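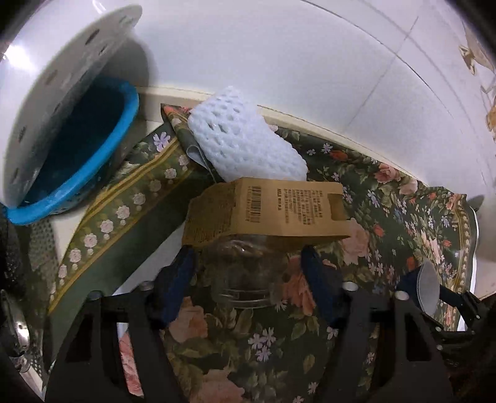 Search this forum
Enter keywords
Go

Driveway sealer ban in Firner, who's for it?
Posted by Norbert Vida, October
Print this thread | E-mail to a friend

norbert_vida
So the town council wants to stop the sale and use of coal tar sealer inside town limits, driveways and parking lots both, and I for one am thrilled. I live three houses up from Leclerc Pond and every time it rains hard after somebody seals, there's a dark streak coming down the gutter and straight into the storm drain by my mailbox. The petition had 1,147 names on it last I looked (mine and my wife's included!). The hearing is Saturday morning at the library. Anybody going?

blacktop_ray
I'm going, and I'm speaking against it. I've sealed driveways in this town for years with Vurex and never had one complaint. Dark streak in the gutter could be tire dust, motor oil, leaf mush, anything. Did you test it?

norbert_vida
No Ray, I didn't test it, I'm a retired bus driver. But the pond association did scoop up some muck near the outlet pipe and send it off to a lab, and the tar stuff was in there at a good deal more than they expected. They're bringing the report to the hearing.

pondside_mel
I've read it. It's three samples, all from the same end of the pond. I'm for the ban but I'd like to see a few from the other side before everybody starts shouting numbers at each other. The lab sheet doesn't say where the stuff came from either, only that it's there. 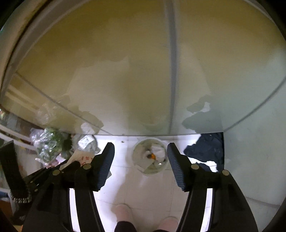 norbert_vida
Fair enough about the samples, Mel, I'd chip in for more. What bugs me is that there's an asphalt-based sealer right next to the coal tar one at the hardware store, and the price isn't that different. I used it on my own drive two summers back and it looks fine. Okay, it's duller – I'll give Ray that. People want it to shine like that glossy panel in my picture, where you can see a big pale reflection across the middle, and they think if the driveway doesn't do that then they got cheated. It's a driveway! You park on it!

blacktop_ray
It's not only the shine. Asphalt sealer wears off sooner, so you're out there again with another coat, and that's more buckets and more runoff. And who pays? Clolix does the big lots at the plaza and they already said they'd switch, sure, they've got the crews for it. I've got me and my nephew and almost 100 customers who like what they've been getting. If they'd give us a season to use up what's in the garage I'd complain a lot less.

tadpole_jen
The draft does give you time, Ray. It's in section 10, leftover product can go to the county drop-off and there's no fine the first year. I had to read it twice to find it.

blacktop_ray
Drop-off isn't the same as using it up. I paid for that stuff.

norbert_vida
That's a decent point and you ought to say it Saturday just like that. I'd sooner see the town buy back unopened buckets than have them sit in people's sheds until somebody dumps one.

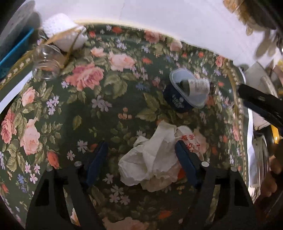 And another thing while I'm at it, I wish they'd do something about the drains themselves. Half of them on Leclerc Road don't even have the little fish sticker telling you where the water goes. My neighbor rinsed his squeegee into one in front of me and was really surprised when I told him it comes out at the pond. He thought it went to the sewer plant like the kitchen sink.

pondside_mel
I thought that too until I moved here.

tadpole_jen
Same. Stickers are on order, I asked at the town office. Does anyone have room for one more on Saturday? My car's in the shop.

norbert_vida
I can get you, Jen. Be out front by nine, I want a seat near the microphone.

blacktop_ray
Save me one too. Other side of the aisle.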